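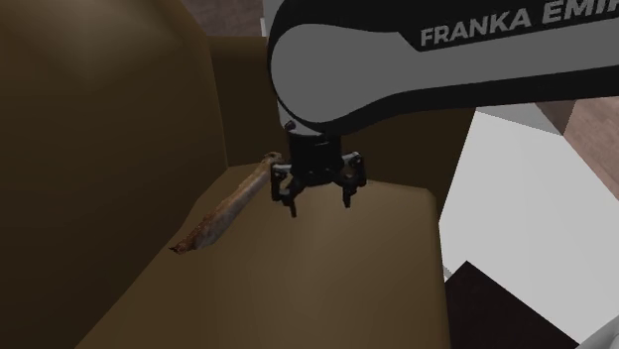 The open day at Godinho started at ten and by half past the car park was full, so Natália Morais left her car by the Isgate roundabout and walked back along the verge. It was a Saturday in August and she had her good shoes on. She had told her sister she would be an hour at most.

A boy in a company T-shirt gave her a sticker and a leaflet. The leaflet said there were 126 places for each tour. She put the sticker on her bag, where it wouldn't mark her blouse.

The tour went past the loading bay and a canteen, then up a flight of stairs to a long room with a big screen at one end and a few rows of chairs. Catarina Barreto was standing beside the screen with a microphone she didn't need. Natália had shared a flat with her in Wistby for two years, and they had not spoken for nearly five.

'What you're looking at is a living room,' Catarina said. 'It only exists in the computer. The arm has to clear up in it before we let it try the same thing in anyone's house.'

On the screen the arm hung over a brown seat with a stick lying on it. A man in the second row asked why it was a stick. Catarina said that people had dogs, and children, and that sticks came indoors.

'Couldn't you just tell it where the stick is?' he asked.

'We could. Then it would be good at one stick.'

A few people laughed. She explained that the program was called Onel and that it had been through 264 versions of the same job since the spring, with the stick turned a different way each time, or the light changed, or the seat moved along a bit. In 118 of them it had got hold of the thing and lifted it clear. She read these numbers off a card. Natália remembered her reading the gas meter in the same voice, out loud, in the cold hall, while Natália wrote the figures on the back of her hand.

'That's less than half,' the man said.

'Yes,' said Catarina. 'It is.'

She pressed a key and the view changed.

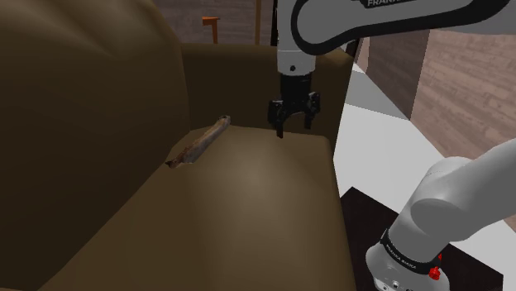 'Is it thinking?' asked a girl of eight or nine, who was sitting on the floor at the front.

'It's working out where to go next,' Catarina said. 'I wouldn't call it thinking. Some people here would.'

'My brother does that when he's looking for his shoes.'

'Well, it's the same sort of problem.'

She looked up to see whether the girl's parents were smiling, and saw Natália. She lost her place on the card. Then she found it again and went on to the part about safety, which was long, and the part about jobs, which was short. Someone asked what a real arm cost and she said that was a question for the people downstairs.

When the talk was over the boy in the T-shirt took everyone off to see the workshop. Natália stayed in her chair and pretended to read the leaflet. Catarina was winding up the microphone lead, round her elbow and through her thumb, as she had always done with the washing line.

'You cut your hair,' Catarina said.

'A while ago.'

'Are you still at the school?'

'Deputy head now. There are 300 of them. I thought I might bring the top class, if you take schools.'

'We take schools.' Catarina put the lead down on the table. 'Is that why you came?'

Natália folded the leaflet in half. 'I saw your name on the poster in the library,' she said. 'I walked past it for a week.'

The next group was already on the stairs. They could hear a pushchair being carried up, and somebody telling somebody to mind the wheels.

'I've got three more of these,' Catarina said. 'The last one's at three. There's tea in the canteen, but it's bad tea.'

'I told my sister I'd be an hour.'

'Right.'

'I could ring her,' Natália said.

Catarina nodded and picked up her card. The people came in and took the chairs, and Natália moved her bag off the one beside her so that a woman with the baby could sit down. Then she went out to the landing to see if there was a signal.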